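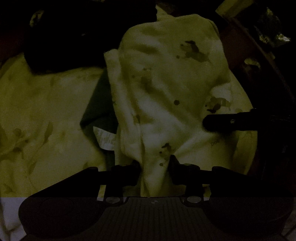 Stain (textiles)

A stain is a discoloration of cloth caused by a foreign substance that has settled on or bonded with its fibers. Stains differ from ordinary soil, which rests loosely on the surface and is usually carried off by plain washing.

Types

Stains are commonly grouped by the substance that produced them. Protein stains include blood, egg and milk. Tannin stains come from tea, coffee, wine and many fruits. Oil stains are left by cooking fat, cosmetics and machine grease. Dye stains, such as ink and grass, color the fiber directly. Many household stains are mixed. Gravy, for instance, contains both fat and protein and may need more than one treatment.

Effect of fiber

Cotton and linen absorb water readily and take up water-based stains with ease. Polyester resists these but tends to hold oil. Wool and silk are themselves made of protein and can be damaged by enzyme cleaners and by chlorine bleach. Pale and undyed fabrics show discoloration more clearly than dark or patterned ones.

Removal

Treatment generally begins with blotting, followed by rinsing from the back of the cloth. Cold water is used for blood and egg, as heat can set protein in the fiber. Detergents lift oils by surrounding them with molecules that are drawn to both fat and water. Bleaches do not always remove a stain, but may change it chemically so that it no longer shows color. Drying in a heated machine can make any remaining mark harder to remove.

History

Before manufactured soap was widely sold, households used wood ash lye, fuller's earth and sour milk. Linens were often spread on grass to whiten in the sun. In Skemness, the public drying green was in use until the town laundry opened. The laundry's stain book, edited by Marcelle Lemaire and Yetunde Akinola, contains 173 entries, 5 of them for lamp oil.

See also

Bleach
Detergent
Dry cleaning
Laundry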